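**November, Korkgate bench, walnut dye, second round**

The hulls are finally ready! They have been sitting in the covered bucket in the yard, and this morning the liquor had gone the color of strong coffee and smelled like wet leaves and old cellar. I strained it through the Zurkholm cloth (the coarse one, the fine one clogs every time) and got enough for a proper bath plus a jar to keep back for ink.

Wool is the Tănase singles again, four skeins, all scoured last week and left to soak overnight. I love this yarn. It drinks up color so evenly, and it still has a little bounce after a long simmer, which I can't say for the stuff we had in spring.

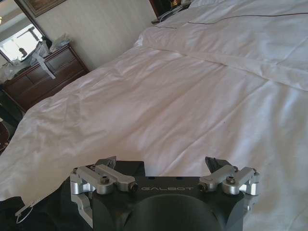 Do walnut hulls need a mordant on wool?

Walnut will bind to wool without one. The juglone and the tannins in the hulls hold on well by themselves, and alum mostly shifts the shade a little.

I did two skeins plain and two with alum anyway, to have a real comparison for the sample book. Everything went into the big enamel pot together, tied with cotton at three points so nothing felts into a rope. Brought it up slowly to 50 °C and held it there. Last round I let it get away from me and the brown went flat and grayish, so this time I stayed with the pot and stirred with the long spoon, and wow, what a difference. By the time I lifted the first skein it was a warm, reddish brown, like a chestnut just out of the shell.

Note on the burner: the left ring on the Hedley hot plate still cycles too hard. Use the right ring, turned lower than you think, and give it time.

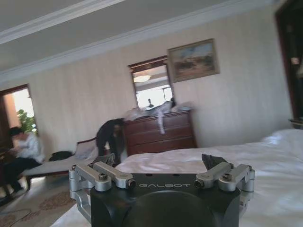
Once the heat was off I left all the skeins in the bath to cool. Patience is most of the job here. The plain pair kept darkening as it sat, and the alum pair stayed a touch more golden. Side by side on the rail they look like two different trees. I rinsed in water at the same temperature as the yarn, no shocks, and the rinse ran clear much sooner than with the madder.

Then the fun part, iron. I pulled one plain skein and dipped it in a very weak iron bath, in and out, watching it the whole time. It went from chestnut to a deep cool umber almost before I could get the tongs around it. Gorgeous! Have the rinse bucket right beside you before you start.

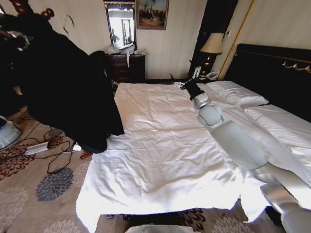
How do you keep iron from making the wool brittle?

Use very little, keep the dip short, and rinse thoroughly right afterward. Wool left sitting in iron gets harsh to the touch and weakens over time.

The spent bath still has plenty in it. I put a strip of old linen in to see what it would do and got a soft tan, nice enough that I want to try a whole length with a tannin soak first. Linen strip is clipped to this page. Please don't wash the clip, the rust stain on it is from the iron pot and I'm fond of it. 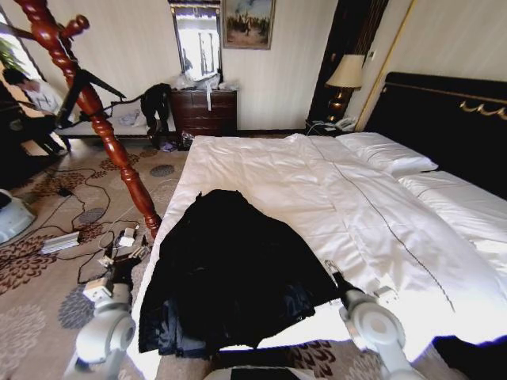
*White duvet, dark garment spread on the near end, black headboard with gold trim.*

To do:

- label the four skeins before they get mixed up with the madder lot
- light test, half of each sample covered with card, south window
- strain the ink jar again and add a clove against mold
- more hulls! The tree behind the Korkgate shed still has a few under it
- ask Tănase if the next batch of singles comes from the same flock

Pot and spoon are scrubbed and back on the dye shelf. Liquor is in the lidded bucket by the drain, good for one more bath.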